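Section 3: Laying the table (and keeping the cloth where you put it)

If you've come straight from Section 2, your Wevwood play kitchen is standing up by itself and you've got a hex key left over. Keep the key. You'll want it in February when the cupboard door starts to sag, or at least I did.

So now for the part my kids had been waiting for through all 482 screws (it felt like 482, okay), which is the pretend restaurant. I'm Lavanya Bhat, I wrote the first two sections as well, and I've laid this table so many times that I can do it while talking on the phone.

What you need from the box:

The cloth, folded flat under the plate stack
3 cloth clips, in the little paper envelope
The plates
The bag of play food marked Cerkora
A damp rag, which you'll have to find yourself

1. Wipe the tabletop and let it dry. There's a fine dust from the packing foam and the cloth slides on it like a sled.

2. Shake out the cloth. It'll have fold lines. You can iron it on low from the back, with the clips off, but I gave up on that after the second time and just let it hang over a chair overnight.

3. Lay the cloth with the printed side up and pull it toward you until the overhang looks even on both long sides. Don't tug from one corner or you'll stretch it, and then it never hangs right again.

4. Put one clip on each short end and the last one on the side away from where the kids sit. If you put a clip on the near side somebody will lean on it. Mine did, and there was crying.

Note: The clips only open so far. If your table is the thick Dumitrescu one and not the standard top, skip them and tuck the cloth under the table mat instead.
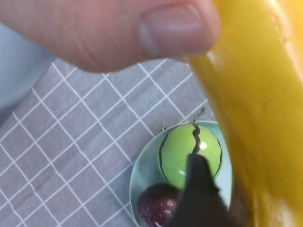
Setting the places is where I've gotten fussy over the years, and you're welcome to be less fussy than me. I start with a plate, then the food, and I don't bring out anything else until those two are down. The cloth helps a lot if you've got the gray one, because those thin white lines make a grid, and you can use them to line a plate up with the one across from it (even when you're looking at the cloth from an angle and all the squares turn into diamonds, it still works, just pick one line and follow it). My youngest calls them roads. We've had plenty of lunches where the soup had to stop for traffic!

5. Set the first plate down a hand's width in from the edge. Any closer and it goes on the floor with the first elbow.

6. Run a fingertip along the cloth next to the plate and push any ripple out toward the edge. Do this before the food goes on. Plates sit crooked on a ripple and then the round things roll.

7. Add the food. I start with the banana since it's the one everybody grabs for, and if it's already on the table there's less digging in the bag.

Caution: Keep the small pieces from the bag (the peas, the olives, that tiny lemon wedge) away from any child under 3. I keep ours in a jar on a high shelf and they come out when the baby's asleep.

Caution: No real candles on this table. Yes, I was asked. The cloth isn't made for it.

Cleaning up afterward

Play food gets sticky in a way I can't explain, given that no one is supposed to be eating near it. Warm water and a drop of dish soap will do for the plastic pieces. Dry them with a towel before they go back in the bag, or the bag starts to smell.

Shake the cloth outside. For juice, dab it, don't rub, and get to it the same day if you can. I've washed ours on cold with the towels and hung it up after. Take the clips off first! I found one in the washer filter and it wasn't in great shape.

If you lose a clip, the Unen spares pack has 2 in it and they fit fine. They're a slightly different color, which bothered me for one afternoon.

Folding the cloth back on the same lines makes it easier to fit under the plates. Section 4 covers the apron hooks and the menu board, and you'll need the hex key again for that.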